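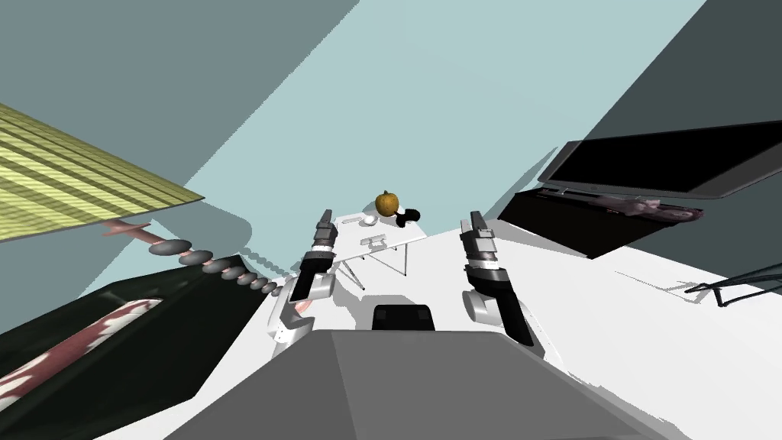 La citrouille de Wedeo

J'ai toujours dit que je ne travaillerais jamais avec quelqu'un qui parle à ses machines, et puis j'ai rencontré Mahsa Sadeghi, chez Gronness, et au bout d'un mois je leur parlais plus qu'elle.

Notre boulot, en gros : faire débarrasser une table. Une petite table blanche, dans un salon qui n'existe que sur nos écrans, avec une citrouille posée vers le fond et quelques bricoles autour. Une lampe à abat-jour rayé, une télé éteinte, et au milieu notre robot, deux bras, deux pinces, rien dedans. Il s'appelait Wedeo. (Le salon aussi avait un nom, Laltum, mais Mahsa était la seule à s'en servir.)

-- Aujourd'hui, il la prend, j'ai dit en posant mon café.

-- Tu disais ça en novembre.

C'était vrai, et en novembre j'y croyais déjà ! Je précise que ma mère m'appelait tous les dimanches soir, enfin tous les soirs où elle avait de la vaisselle, pour me demander si mon robot était prêt. Elle voulait s'inscrire sur une liste. Je lui répondais que oui, bientôt, et elle me répondait qu'en attendant elle avait les mains dans l'eau.

On a lancé l'essai 176. Les bras se sont levés bien gentiment, la pince droite s'est ouverte, elle est descendue vers la citrouille comme on descend vers un chat qu'on ne connaît pas, et elle a poussé. La citrouille a roulé, elle est passée par-dessus le bord, et Wedeo a refermé ses doigts sur du vide avec une conviction admirable. Ensuite il a porté ce vide jusqu'au bac, il l'a déposé et il a déclaré la tâche terminée.

-- Réussite, a lu Mahsa. Il est content de lui.

-- Remets la citrouille.

Elle l'a remise. C'est le grand avantage de chez nous, on remet tout d'un clic, le sol est toujours propre et la tige ne casse jamais. Je me suis demandé ce que ça donnerait chez ma mère, avec la toile cirée qui colle, les miettes, le courrier, et ma mère surtout, qui ne supporte pas qu'on touche à ses affaires sans demander.

Vers six heures Wunderlich est passé. Wunderlich, c'est le client, il tient 4 magasins de décoration et il rêve de rayons qui se rangent la nuit, tout seuls. Il a regardé un essai entier debout, son manteau sur le bras, sans rien dire. La pince a attrapé la citrouille, cette fois. Par la tige ! Elle a tenu quatre secondes, en l'air, un peu penchée, et j'ai arrêté de respirer.

Puis elle l'a reposée. Au même endroit, exactement.

-- Mes vendeurs font pareil, a dit Wunderlich, et il a signé pour six mois de plus.

Le soir j'ai appelé ma mère pour lui raconter. Elle m'a laissé parler longtemps, j'entendais l'eau couler derrière elle, et les assiettes. Elle m'a demandé combien pesait la citrouille. J'ai dû avouer que ça dépendait de ce qu'on tapait.

-- Bon, elle a dit. Viens dimanche, tu essuieras.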